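Clallar 700 counter scale, 5 kg max

Weighs in grams or ounces, tare button on the left. Runs off the wall plug or 4 AA (not incl). Pan lifts off for washing, don't put the base in the sink pls. Feet screw up and down if your counter's not level.

Grey or white. White back in June, grey is in stock now. Spare pans are seperate, order no. 934.

Pickup from Covberg or we ship. 5 year warranty on the load cell, keep your reciept.

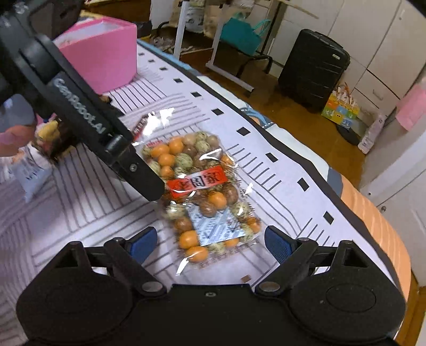
Sweets & Bulk Candy
Clear bags, labels and scoops for candy eggs etc. Same colour labels as last year, new sizes.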